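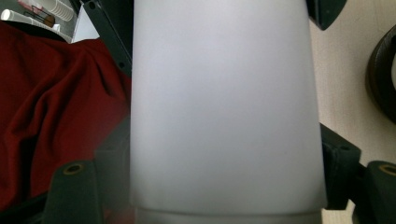 What the Furkari open day got right

I have been to a good many robot demonstrations, and most are too smooth to learn from. The one at Furkari on Apr 21, 2018 was better. Rekha Kurian handed visitors a gripper with two dark grey fingers and let us pick things up ourselves, starting with a plain white tapered piece, narrower at the top.

It is harder than it looks. Squeeze too low and the thing tips. I dropped mine twice, and Bernd Wendt, who builds the tools, wrote both drops down.

Over 700 people came, and I think most went home with a fairer idea of the work than any film would give them. A person has to show the machine a grip many times — 134 times for one shape, Kurian told us — before it is worth letting it try alone.

My one complaint is the talk afterwards, which promised far too much about kitchens and care homes. The firm should drop it and put out a second table. Another open day is planned for May, and I would go again for the gripper.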